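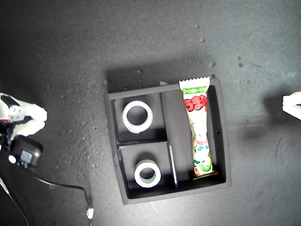

Chapter 7 deals with the middle name, the part of a full name that most people write least often and argue over for longest. Parents who settle on a first name in an evening may still be trying out middle names weeks later, and the ones they try usually come from different places: family, friends, religion, a book, a sound that fits. A useful first step in any study of names is to sort them by where they came from. The black tray has two squarish compartments on the left and one long one running down the right, and a set of name slips can be divided in the same way. Names taken from the mother's side go in one short compartment, names from the father's side in the other, and everything else goes in the long one. In most of the classes where this has been tried the long one fills first.

The slips used throughout this chapter come from the Skelach name survey, in which 2237 adults were asked to write down their full name and, where they knew it, the reason for each part. The survey was drawn up by Shufen Shen, and the questions are given in full at the end of the book. Answers were taken as written. Where two people in one family gave different reasons for the same name, both were kept.

By the end of the chapter you should be able to sort a set of middle names by source, draw up a simple family name chart, and explain how a name can be passed on without being repeated in the same place. You will need the word list from Chapter 2, in particular "namesake", "given name" and "family form".

7.1 What a middle name does

A middle name has few practical duties. It may tell apart two people who share a first name and a surname, and it appears on certificates and some official forms. Outside those uses it is mostly silent. Many people in the survey could not give the middle name of a close friend, and several were unsure how to spell their own brother's.

Because it is so rarely spoken, a middle name can carry things that a first name would find hard to carry. An old-fashioned name that parents like but would not want called across a playground is often placed here. So is a surname from the mother's family, or the name of a place. One family in the survey gave all its children the middle name Tramon, after the street where the parents first rented a flat. None of the children had been called by it at school.

Some parents leave the space empty. This was more common in the survey among people whose own parents had grown up where middle names were not used, and among those with a double surname, who felt that the full name was already long enough. An empty middle place should be recorded as a choice in your own work, with the reason if one is given.

7.2 Names that come down through the family

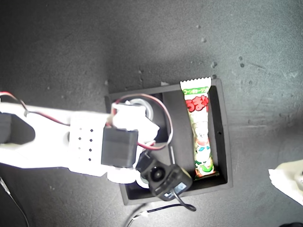
The commonest single reason given for a middle name was a grandparent. Great-grandparents come next, and they cause more trouble, as there are more of them and fewer people left who can say what they were called at home. Each person has eight, four through the mother and four through the father. The easiest way to set them out is in two columns of four, the pattern made by the small dark holes in the white bracket on the arm. Leave a space for every great-grandparent, even where the name is lost. A chart drawn only with the names that are known will nearly always lean towards one side of the family, and the reader will not be able to see that it does.

Work down each column in the same order. Put the formal name first, then the name used at home, then any change made later in life. The great-grandmother known to everyone as Nell may turn up on paper as Eleanor, Helen or Ellen, and a child named Nell after her has her name in one sense and a new one in another. In this book both are counted as passed on.

Names also move between places. A grandfather's first name may become a grandson's middle name, and then the first name of that grandson's daughter in a changed form: Joseph, then Daniel Joseph, then Josephine. In the survey 62 families could show a name that had moved like this over three generations or more. In 15 of them the name had crossed from men to women or from women to men at least once.

The case of the Adjei family, set out in full in section 7.5, is a good one to keep in mind. The eldest child in each generation was given the same middle name, but the family did not agree on whose name it was. One branch held that it came from a great-aunt and the other that it came from a minister who had been kind to the family one December. Both accounts were old, and neither could be checked.
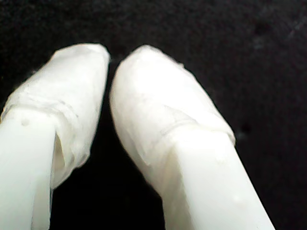
Does a middle name have to be agreed at the same time as the first name?

Most parents treat the two as separate decisions. In the survey answers, the first name was usually chosen first and the middle name fitted to it afterwards, though a family name that was certain to be used was sometimes fixed before anything else.

7.3 Sound and length

When the family reasons have been set aside, what remains is mostly a matter of sound. Parents say the full name aloud and listen for a point where it catches. The usual faults are these. The first name ends with the sound that begins the middle name, so that the two run together, as in Anna Alice. All the parts have the same number of beats, as in Peter Martin Cooper, which some people find steady and others find dull. Or the initials spell a word the parents had not noticed.

Amerley Abubakari, whose classroom notes are used in the exercises, asks her students to read 30 full names aloud in pairs and mark each place where the reader slows down. The marks seldom agree exactly. They do tend to gather at the join between the first and middle name, and much less often at the join before the surname. A short middle name — Rose, James, May, Lee — gathers hardly any marks at all, and this may be part of the reason such names are used so often with long first names.

Before you go on, try the same thing with five full names from your own family, your own included. Read each one at ordinary speed, twice. Keep your marks, as you will need them for Exercise 3.
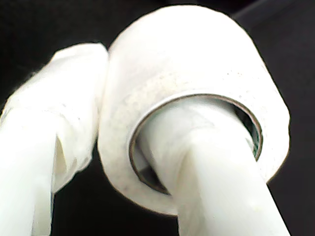
7.4 When the middle name is the one in use

A small group in the survey had been called by their middle name since birth. The first name was on the certificate and nowhere else in daily life. The reason most often given was that father and son shared a first name, and the household needed a way to tell them apart. The Gandby families, who supply several of the charts in this section, had done this for four generations running.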